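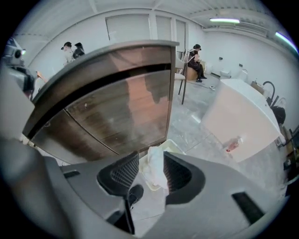 4. Comparing finger pads on the hand-held gripper

This section assumes you have done the wrist-camera check in section 3. It covers the two pad types we ship with the Ivberg hand-held gripper: the plain rubber pad and the black mesh pad. The supplier's leaflet says the mesh pad "holds all common textiles." Treat that as a sales line until you have run the steps below with your own cloths.

4.1 Fitting the pads

1. Open the fingers fully and leave the trigger alone.
2. Peel the old pad off from the tip down. Wipe the bare finger with alcohol and let it dry.
3. Press the new pad onto the inner side of each finger. Both fingers must carry the same type.
4. Close the fingers on nothing. The pads should meet along their whole length. If you can see light between them at the tip, refit both.

CAUTION: Do not trim a pad with a knife while it is on the finger. The finger scratches easily, and a scratched finger spoils the seating of every pad after it.

4.2 Cloth test

1. Lay a white cotton cloth in a shallow tray on the floor. Crumple it. A flat cloth tests your patience more than the pad.
2. Start recording and wait for the Trostotness controller to show READY.
3. Lower the gripper until the fingers are on either side of a fold, then squeeze.
4. Lift straight up and hold for 2 seconds.
5. Log the result as HELD, SLIPPED or MISSED. Do not log a second try as HELD.
6. Repeat until you have 60 lifts per pad type. Ten good lifts in a row prove very little.

NOTE: A MISSED lift says something about your aim. Keep it in the log, but leave it out when you compare pads.

4.3 Checking the camera view

The wide lens bends straight edges, and the bending gets worse toward the rim. A cabinet panel close to the gripper will bow like a barrel stave. Expect this. The old Jurumham software offered a "straighten" option; we found it made finger position harder to judge, and it is off by default.

1. Confirm that both fingertips stay in view from fully open to fully closed.
2. Look for glare. Glossy wood throws back pale reflections of the room, and the tracker has been known to lock onto them. If the track jumps, turn the tray and try again.
3. If the preview shows error 411, the camera has lost its exposure lock. Restart the preview. Restarting the controller as well is often suggested and has never helped us.

4.4 Reading the results

Pangaribuan's comparison sheet gives one score per pad. Ignore the score and read the slips. In our log of 1214 lifts, collected up to September 2021 by Lenni Nieminen, the mesh pad did better on thin cotton and no better on towels. We would not pay extra for it if you only handle towels.

CAUTION: Replace mesh pads when the weave starts to shine. The leaflet gives no service life, and we have not worn out enough of them to offer one.

Pad part numbers are in Appendix B.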